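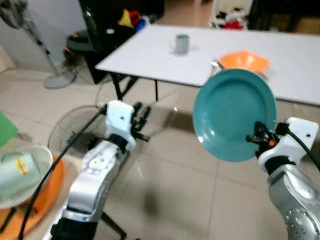

Changes to the Shared Kitchen and Dining Policy

Effective November 2, 2019, a revised policy applies to the shared kitchens and dining areas in the Millar and Estrella buildings. The revision follows a review completed in August, in which residents and staff were invited to comment on the existing rules.

The main change concerns reservations. Residents may now reserve a dining area for private meals of up to 10 guests without prior approval from the Housing Office. Larger gatherings continue to require a written request. Reservations are made at the front desk of either building and may not be transferred to another resident.

Disposable plates and cups will no longer be supplied for events held in either building. Reusable tableware is available on loan from the Millar pantry and must be returned clean by noon on the following day. Missing or broken items will be charged to the resident who signed the loan sheet.

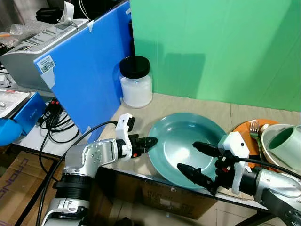 A teal-green plate on a beige tabletop.

Residents are reminded that personal dishes left in the sinks overnight will be moved to the storage shelf beside the Estrella laundry room. Items not collected by the end of the month will be donated. Food kept in the shared refrigerators must carry the owner's room number and the date on which it was stored. Unlabeled food will be discarded at the weekly cleaning.

The cooking schedule in Estrella is unchanged. In Millar, the stoves will be switched off one hour earlier than at present, in response to comments about noise from residents of the ground floor. The microwave ovens and kettles may be used at any time.

A deposit is now required for all reserved events. It will be returned in full once the room has been inspected and the key handed in. Residents who have already paid a deposit under the former policy do not need to pay again for events booked before the new rules take effect.

Printed copies of the full policy are available at both front desks. Questions may be directed to the Housing Office at extension 3604.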